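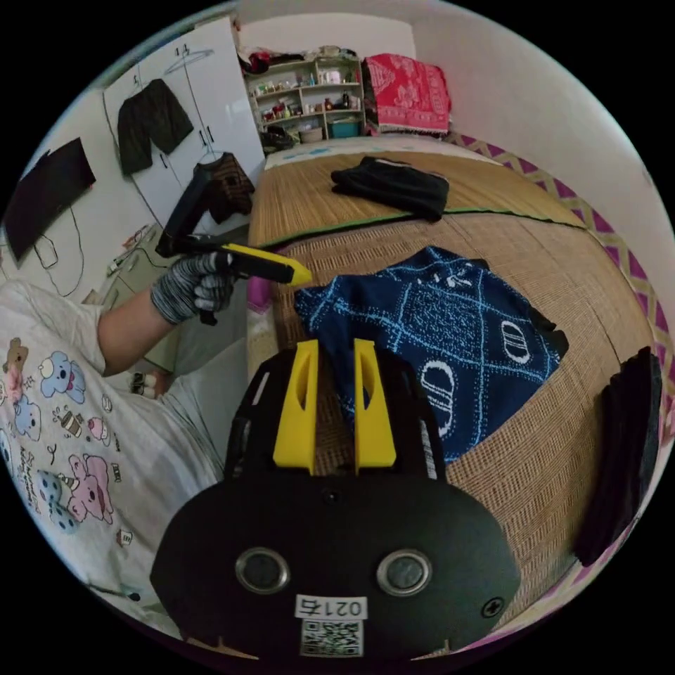

Redeck hand-held grippers in use on a bed-making exercise, with the blanket lying crumpled on the bed.

Redeck Hand-Held Gripper Set for Student Teams

Product group: Classroom and club equipment
Supplied by: Trusetti Education Supply
Page last revised: 12 Feb 2023

Overview

The Redeck set is a pair of hand-held grippers intended for student teams that are preparing household tasks for a robot arm. A student holds one gripper in each hand and carries out the task with the fingers of the tool. The recordings made in this way are then used by the team in its project work. No robot arm is required during this stage, and the exercise may be carried out in an ordinary furnished room.

The set is the standard equipment for the Arkilley Household Tasks Challenge, an annual competition open to secondary schools, colleges and registered clubs. It may also be purchased or borrowed by teams that do not intend to compete.

Contents of the set

Two hand-held grippers with pistol-style handles
Two pairs of yellow slotted fingers, fitted
One spare pair of fingers
Two pairs of knit gloves, one size
Two charging cables, 16 GB storage card and card reader
Printed team guide and task sheets
Carrying case

Each gripper bears a printed label and a QR code. The code must remain uncovered and readable. Teams entering the Challenge are asked to register both grippers before the first recorded session, as recordings from unregistered units cannot be accepted for scoring.

Technical information

Finger opening: adjustable by hand trigger
Weight of one gripper: 500 g
Recording capacity on the supplied card: 200 short sessions
Rated life of one pair of fingers: 400 hours of use
Power: rechargeable battery, fixed
Operating conditions: indoor use only

Suitable tasks

The team guide is arranged by household area. Teams new to the equipment should begin with the Bedroom section, which deals with blankets, pillows and folded garments. Soft items change shape when they are lifted, and students will need several sessions before both hands work together at an even pace. Kitchen and Desk sections follow - these contain smaller items and call for closer control of the trigger.

Task sheets give the starting arrangement and the required result. They do not prescribe the order of movements. Teams may rewrite a sheet to suit the room available to them, provided that the revised sheet is submitted with the recordings.

Use in clubs and classes

The Furtună Robotics Club has used the set in its evening program since December and has contributed the Bedroom task sheets now included in the guide. In the club's program, students work in pairs. One student holds the grippers and the other reads the task sheet, keeps the session log and marks any attempt that is to be repeated. The pair then changes places. This arrangement is recommended for all teams but is not a condition of entry.

Instructors should allow one class period for unpacking, charging and practice before any recording is made. Gloves are to be worn for the whole of a recorded session. Loose sleeves should be rolled back so that they do not catch in the finger housings.

Care and storage

Wipe the lenses with a dry cloth before each session. Do not use cleaning sprays on the body or the fingers. Check that the screw at the side of the body is secure; it should be tightened by hand with the driver sold separately and must not be removed. Worn or bent fingers are to be replaced in pairs.

Store both grippers in the case with the fingers open. Fabric threads collect in the finger slots during work with blankets and knitted items - these should be cleared before the case is closed.

Loans and orders

Schools and registered clubs may borrow one set for a full term. The borrowing team is responsible for return carriage and for the replacement of lost parts. Sets on loan are not held in reserve, and early application is advised.

Purchase orders are accepted from institutions only. Orders should state the name of the school or club, the delivery address and whether the team is registered for the Challenge. Spare fingers, gloves and cases may be ordered separately under the same account.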